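Last updated: June 18, 2022

I have been putting off sorting the old phones for a long time. They lived in a biscuit tin first, then in a shoebox, then in the bottom of the wardrobe in two carrier bags. Every time one of us got a new one, the old one went in "just in case", and the charger went somewhere else entirely.

What finally got me going was needing a spare. My own phone went off to Skuria for a new charging port and they said it would take 8 working days. I thought I must have something at home that would do for calls and messages in the meantime. I did, but it took me most of an evening to find one that would hold a charge past lunchtime.

So I decided to do the lot. The first thing is a proper surface. I started on the bed, which was a mistake, as black phones vanish into a dark blanket and I kept kneeling on them. A hard, flat top is much better, as long as you wipe it down first so no grit gets under the screens. I like a dark one with a bit of pattern in it. The veins give you something to line things up against.

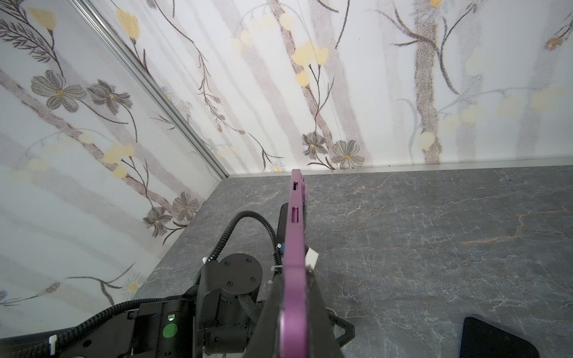

One phone up on its long edge, one lying flat, on the grey marble-look top.

The second thing is charging. You can't tell much from a dead phone, and a really flat one can sit there for a good while before it shows any sign of life. I gave each one a full night before I gave up on it. Old micro USB leads are the weak point here. I had a drawer full of them and hardly any made a decent connection, so I bought a new one from Putholm and threw the others in the cable recycling.

Then it is just a matter of going through them one by one. For each phone I did this:

Turn it on and see whether it gets to the home screen.
Copy off the photos and any voice notes.
Check the contacts against the current phone.
Sign out of the accounts, including the email.
Take out the SIM and the memory card.
Do the factory reset.

The signing out matters more than I thought. I reset the first one without doing it, and when it started up again it wanted the password for an email address I stopped using years ago. I got in eventually, but it took two evenings and a form. Do it in the right order and the whole thing takes as long as a cup of tea.

The photos were the slow part. One phone had 411 on it and another had over 1000, and a great many were of the same cat asleep on the same chair. I copied everything into one folder on the laptop and told myself I would go through it in July. I know what that promise is worth, but at least they are all in one place now.

Swollen batteries need a mention. If the back is lifting or the screen has a slight bow in it, don't charge it and don't press it flat. Put it somewhere cool, away from anything that burns, and ask your recycling centre how they want it brought in. Ours has a separate counter for them. It is worth looking at each phone edge-on before you plug it in - it shows much more clearly from the side than from the front.

Working out which was which took longer than it should have. From the front most of them look the same, a black slab with a black screen. The backs are more help, with the cameras in different places, and now and then there is a bit of colour round the edge. Now I put a strip of masking tape on the back of each one and write on it what state it is in. "Wiped", "needs charging", "won't start".

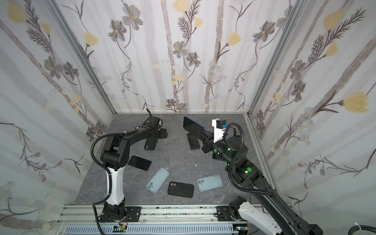
My neighbour read this over before I put it up and said that I had left out screen protectors, and that she always peels the old ones off before passing a phone on, as half the scratches people complain about are only in the film. She also said not to bother with a hairdryer, just a fingernail at the corner and a bit of patience.

I tried it on the two worst ones and she was right about both. One still has a mark near the bottom, but it is small and you have to tilt it to the light.

As for where they go, I asked for prices in two places. Meltis offered 18 pounds for the best one and nothing for the rest, though they would take them for parts. Chuang, the little shop by the bus station, didn't want the older ones either but gave me a fair answer about which were worth a new battery. I am keeping one as the spare, with a pay-as-you-go SIM in it and its lead wrapped round it with an elastic band. The best one is going to Meltis. The others will go to the recycling centre the next time I have the car.

I still have the tin. It has sewing things in it now, and one charger that doesn't fit any of them.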